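**Progress report to the Busard Fund**
**Project:** Lastbridge Community Kitchen – equipment and small utensils
**Submitted by:** Lastbridge Kitchen Project
**Date:** April 26, 2024

The grant agreement asks for a written account at the midpoint of the award. This report covers the period from December to the present and addresses the second strand of the work, the sorting and re-issue of small utensils. The first strand, the replacement of the two ovens, was reported separately and is closed.

### Position at the start of the period

The kitchen had been supplied over several years by donation, and its drawers had never been listed. Cooking groups brought their own tools when they could not find what they needed, and many of those tools stayed. At the opening count in December the inventory stood at 1,477 items across the main kitchen, the teaching room and the store. That figure includes cutlery but excludes crockery and pans, which fall under a later phase.

### Work completed

All items have been brought to the teaching room in batches, inspected and assigned to one of 4 categories: retain, repair, transfer or discard. Wooden tools with splits or soft patches were discarded. Plastic tools with melted or roughened edges were treated in the same way. Graters, peelers and other bladed items were checked individually, and 115 items in total have been withdrawn from use.

Retained items are being placed in sets, one to each cooking station. A set contains mixing and serving spoons, spatulas, a grater and measuring tools, with a basket or tray for storage between sessions. The composition of the sets was agreed with the groups that use the kitchen most often. Two groups asked that wooden spoons be kept in preference to metal for use with the coated pans, and this has been adopted.

Storage has required more attention than the proposal allowed for. The drawers supplied by Sarantis are deep, and small tools sink to the bottom of them. Open baskets and shallow trays have been tried at two stations. Users have found them easier to work from, although they take up counter space at busy times – a point raised by the baking group in particular.

### Sorting table, teaching room

The sorting is carried out on a table at a convenient height for standing work. Tools are laid out singly before a decision is recorded, so that handles and edges can be checked on both sides.

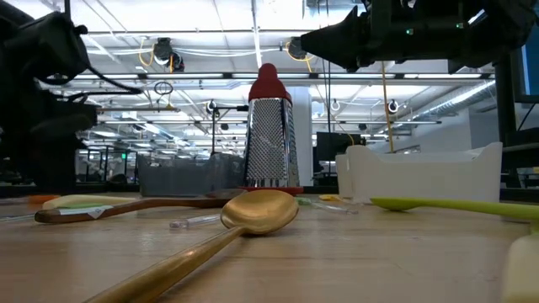
*Utensils on the table, with the box grater on its red base at center and the mesh basket and white tray to either side.*

### Variations from the proposal

The proposal provided for new labels on every retained item. Adhesive labels do not hold up well to repeated washing, and the project now intends to mark the storage containers only. The saving is small and would be moved to the purchase of replacement wooden spoons, subject to the Fund's agreement.

Delivery of the wall rails ordered from Zadov has been put back. The stations can operate without them, but the teaching room layout cannot be settled until they are fitted.

### Expenditure

Spending on this strand remains within the approved amount. The principal costs to date have been storage containers and replacement tools. Receipts are held at the kitchen and will be supplied with the final claim.

### Next steps

- Complete the remaining station sets and record the contents of each.
- Fit the wall rails on delivery and confirm the layout of the teaching room.
- Offer items in the transfer category to neighboring kitchens.
- Issue a one-page guide to user groups on washing, drying and return of tools.

The Fund is asked to confirm in writing whether the change to labeling is acceptable before the next order is placed.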